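Call for participants: gripper comparison sessions, Valley site

Posted 10 March 2019
Ref 610

We need people. Sessions run in June, places are limited, please read to the end before you write in as most of the questions we get are answered lower down.

What it is

Ponent is comparing grippers for picking up and putting away ordinary tableware. Plates, bowls, cups, the stuff in anybody's kitchen cupboard. We have 4 grippers to get through and one arm to put them on. You drive the arm by hand controller, or by pushing it about directly (both, ideally, one after the other), and we log how it goes. Then you fill in a short form and tell us what annoyed you.

No experience needed for half of the places. The other half we want people who have used an arm before, any make, any size. Say which you are. Don't be modest and don't exaggerate either, we split the groups on this and it messes up the results if somebody lands in the wrong one.

The grippers

Two parallel jaw, one with plain pads and one with soft pads. One three-finger. One suction, which is fine on flat things and a pain on anything with ridges, so expect swearing. The three-finger is from Gristus and is the newest of the lot, so not many hours on it yet. Changing over takes a few minutes and we do that, not you. Tea while you wait.

What you'd be doing

Same table every time, same cloth, same set of dishes, different starting layouts. Some of the layouts are easy, one bowl out on its own with plenty of space round it. Some are not. Cup on its side, plates on top of each other, rim hard to get at. You get a fixed time on each layout and if you don't finish you don't finish, we move on. Unfinished runs are just as useful to us, so please don't rush the last one and ram the table.

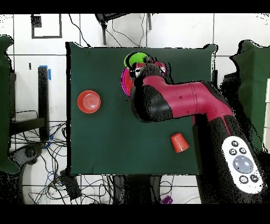
Call sheet no. 3, page 2

Layouts like the one with the cup lying down and the bowl off to the left are the ones we learn most from. The arm has to get over to the far side of the cloth, come down on something thin, and not drag whatever is underneath along with it. Plates are the worst. People who were quick with the bowl got stuck on plates for ages in our first tries, and that was our own staff.

Sessions

Each session is 3 hours with a proper break in it. You come for 2 sessions, on different days, not back to back. Two grippers per session, so everybody gets through all of them. Order is drawn by us beforehand, no swapping, no favourites.

Mornings or afternoons. Tell us which you can do and which you definately can't. If you can only make one session then sorry, not this round, the numbers don't work unless each person tries the lot.

Who we want

Over 18.
Able to stand for stretches of twenty minutes or so, or sit on a high stool, either is fine, tell us and we'll set the controller at the right height.
Normal eyesight with or without glasses. You need to judge depth across a table. If you have trouble telling red from green say so on the form, you are still welcome, we'll use another set of dishes.
Left-handers very welcome, we had hardly any last time and the controller was clearly made by a right-hander.
Able to follow safety instructions given in English.

Not suitable if you have a pacemaker or other implanted device. Please don't argue with us on that one, it's an insurance condition.

Safety

The arm runs at reduced speed for all sessions. A member of staff is in the room the whole time with a stop button and so are you. There's a half hour induction at the start of your first session, paid, and you can walk away after it with no hard feelings and the induction money.

Closed shoes. Long hair tied back. No lanyards, scarves, dangly bracelets. Mind the cables, you'll be shown where to walk, don't cut across behind the table.

Pay

Participants get a flat payment per session, by bank transfer, within two weeks. The amount is on the information sheet we send out. Travel on top, standard class or mileage, keep your receipts. No receipts no travel, we got caught out last time. If we cancel on the day because the arm is down you get paid anyway.

What we record

Arm position, gripper opening and closing, time per item, drops. Also pictures from above the table. We aren't filming faces. Your hands may be in shot during the hand-guided runs. Everything goes under a number and not a name, and you can ask for yours to be taken out up until we start the analysis. After that it's mixed in and we can't fish it out again.

Also going: one job

Session assistant, fixed term, for the whole of June plus a week either side for setting up and packing away. Full time. Swapping grippers, resetting the dishes to the layout card between runs, checking the camera hasn't been knocked, keeping the log tidy, making sure people are fed. It is repetitive and there's no way round that. You'll put the same cup back in the same spot a great many times and it has to be the right spot every time.

You should be careful, cheerful before nine in the morning, ok with a torque screwdriver and a spreadsheet. A bit of Python would help with the logs but we can teach you enough. Students fine if you're free on all the dates. You can't do the job and take part as well, pick one.

Where

Ponent, Valley site, Sepúlveda building, ground floor. Step-free from the car park. Bus stops at the gate. The sat nav takes you to the goods entrance which is wrong, carry on past it and take the next left.

How to apply

Email the project desk with GRIPPER in the subject line for a participant place, or ASSISTANT for the job. For a place: your age, left or right handed, arm experience or none, mornings or afternoons, and any access needs. For the job: a CV, two pages at most, and a few lines on the fiddliest thing you've ever had to do over and over. No covering letter please.

We'll answer everyone, may take us a week or so. Participant places are filled in order of arrival within each group, and there's a reserve list, so do say if you could step in at short notice. Job interviews will be on site and you'll get a go on the arm.

Anyone who took part in the controller trial last year can apply again, put your old participant number in the email if you stil have it.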